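4. The Open-Day Demonstration

4.1 Setting and procedure

The demonstration formed part of the Friday open day held at the Cairns site in January. Its purpose was to let visitors watch the collection of manipulation data as it is ordinarily done, and to let those who wished take a short turn themselves. No robot arm was used in this part of the program. The operator worked with two hand-held grippers, one in each hand, and the task was drawn from the office set of the Stellier task list, which covers the handling of folders, boxes and other flat goods at desk height.

The session was planned by Niall Skinner, who also wrote the spoken commentary. Visitors were received in parties and were given a printed sheet with the name of the task, the order of its steps and the terms used by the operator. They were asked to stand back from the work table while a recording was in progress and to hold their questions until the operator had lowered both grippers. The second of these requests was harder to keep than the first, and the commentary was shortened after the morning parties to leave more time for talk.

The work was done in the open office so that visitors would see it among ordinary furniture. Figure 3 gives two views of the work with the flat pink item, (a) from above the operator and (b) from one of the grippers.

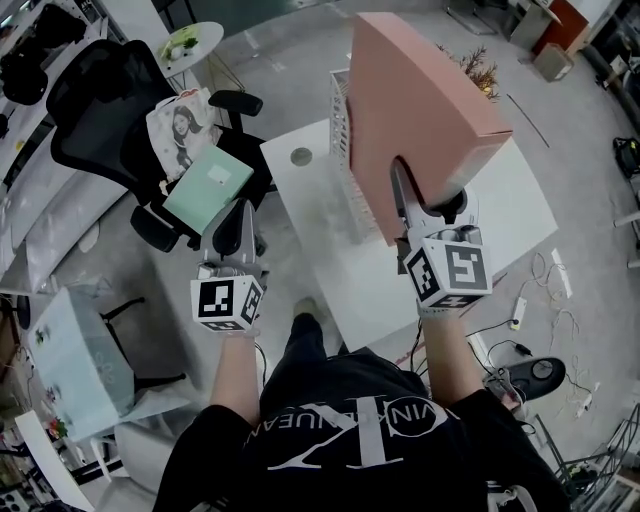
Each party saw the task carried out twice by the regular operator before any visitor took part. In the first run the operator worked at normal pace and without comment. In the second, Skinner named each step as it was reached and pointed out where the grip had to be adjusted. Flat items had been chosen for this reason. They can be held at an edge or a corner, they tend to turn in the grip, and the correction needed is large enough to be followed by someone standing several steps away.

Visitors who took a turn were given the same instructions as a new operator at Prulance. They were told to close the fingers fully before lifting, to keep the markers turned toward the open side of the room where they could, and to stop if they lost hold of the item. They were not told which corner or edge to take. Ruairi Carnegie logged the start and end of every attempt on a laptop running Gikport and entered a short remark where an attempt had been stopped early.

(a)

(b)
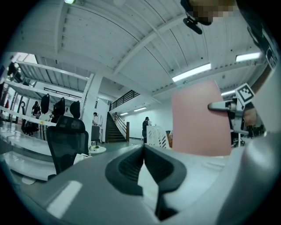
Figure 3. The two-gripper task at the open day. (a) View from above the operator, with the pink item held in one gripper. (b) View from a gripper, with the pink item held by the other gripper and the marker tag mounted above its mechanism.

Across the day, 198 attempts were logged. These were kept apart from the 817 attempts made earlier by regular operators, which form the main set described in Section 3, and they were not used in training. We considered mixing the two sets and decided against it. Visitors had been talking with one another while they worked, and several had watched a friend take a turn immediately before their own, so their attempts cannot be treated as independent.

4.2 Remarks from visitors

Written remarks were collected on cards at the exit. The most frequent subject was the weight of the grippers when held out in front of the body. A number of visitors also wrote that they had expected to look at the fingers and found themselves looking at the far edge of the item instead. Regular operators have reported the same habit, and Carnegie has since added a line on it to the operator guide.

Two cards raised the matter of people who pass through the background of a recording. The notice at the entrance had stated that recording would take place, but it was set in small type and was easily missed by those arriving in a group. A larger notice has been prepared for the next open day, and the point is now covered in the opening minutes of the commentary.

The cards were read by both organizers separately, and their notes were compared afterward. They differed on 5 cards, all of them concerned with whether a remark on comfort referred to the gripper or to the headset. Those cards are left out of the summary in Table 2.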